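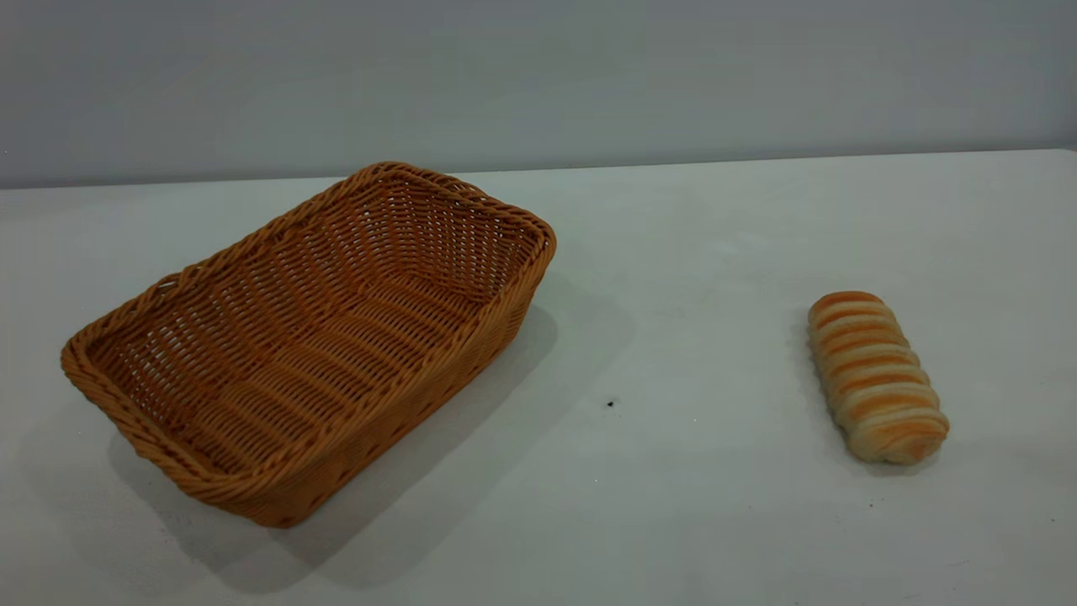
Fig. 1. Bread roll and woven basket.

Food and Claims, session 2: what does a bread study show?
Handout, Satorness evening course. Tutor: Shirley Fairclough

Last week we looked at the labels on packaged loaves. Tonight is about the studies behind the newspaper stories, and I would ask you to be as hard on them as you were on the labels. Most headlines of the "bread is bad for you" or "sourdough heals the gut" sort go back to a single paper, and a good many of those papers can't carry the weight put on them.

Take the Tapley survey, which you have in your packs. It asked 1,830 adults what bread they ate in a normal week, and then asked how well they slept. People who mostly ate wholemeal said they slept better. The press release says wholemeal "supports restful sleep". Does it? People who buy wholemeal may also earn more, smoke less and work fewer night shifts. The survey asked about smoking. It didn't ask about shifts, and I can't find any reason given for leaving them out.

Then look at who is missing. Only 669 people filled in the second form in May. The results table uses those alone, while the opening paragraph gives the full number. I don't say anyone set out to mislead. I do say that a reader in a hurry would come away with the wrong idea of how large the study was. 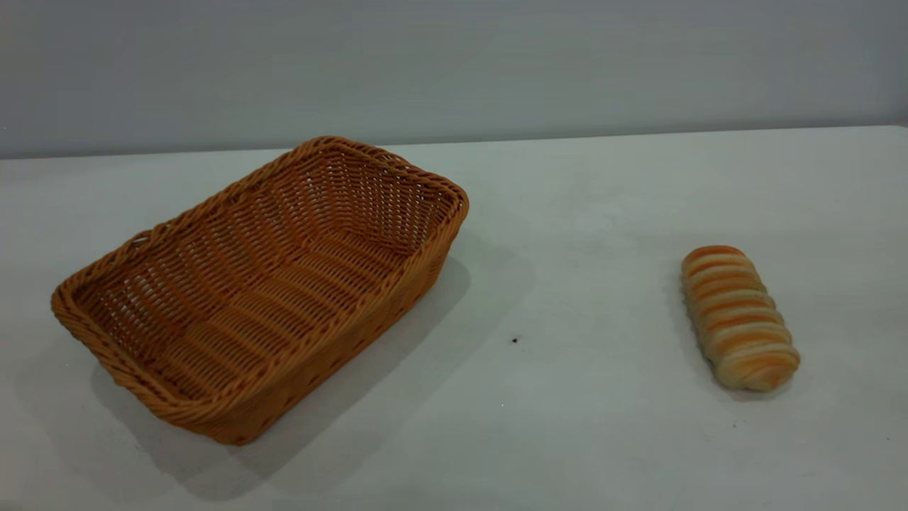

Why can't we simply ask people what they ate?
Because they forget, they guess portion sizes badly, and they tend to report what they think they ought to have eaten. A food diary filled in on the day is better, though keeping one can change what people eat.

The Holilholm trial is a better piece of work. People were given their bread by chance, white or brown, so income and habits should be spread evenly between the groups. My doubts are smaller here but I still have them. It ran for two weeks. You can't disguise brown bread as white, so everyone knew which group they were in. And the bread was supplied by Plesurar, who sell the brown loaf. Money from a seller doesn't make a result false, but it should send you back to the methods page.

Watch the word "linked". It does a lot of work in health reporting and commits the writer to very little. When you meet it, ask what was measured, in whom, and compared with what.

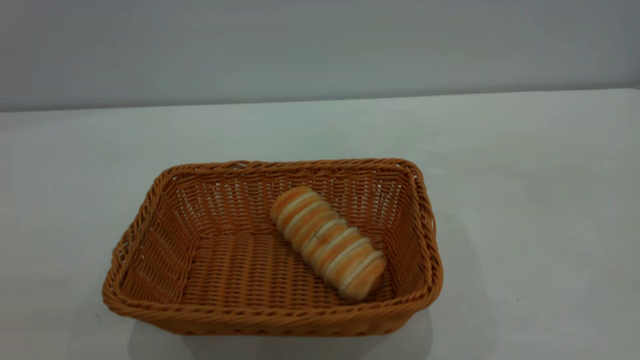 Tom in the Tuesday group objected that if we pick at every study like this we shall end up believing nothing, and people still have to decide what to have for breakfast. He has a point. Weak evidence may still lean one way, and several weak studies with different faults, all leaning the same way, are worth something. What I won't accept is one of them presented as settled.

For next time: read the Holilholm methods page and write down two things you would want to ask the authors. Bring a bread story from any newspaper, with the name of the original paper if it gives one. Many don't.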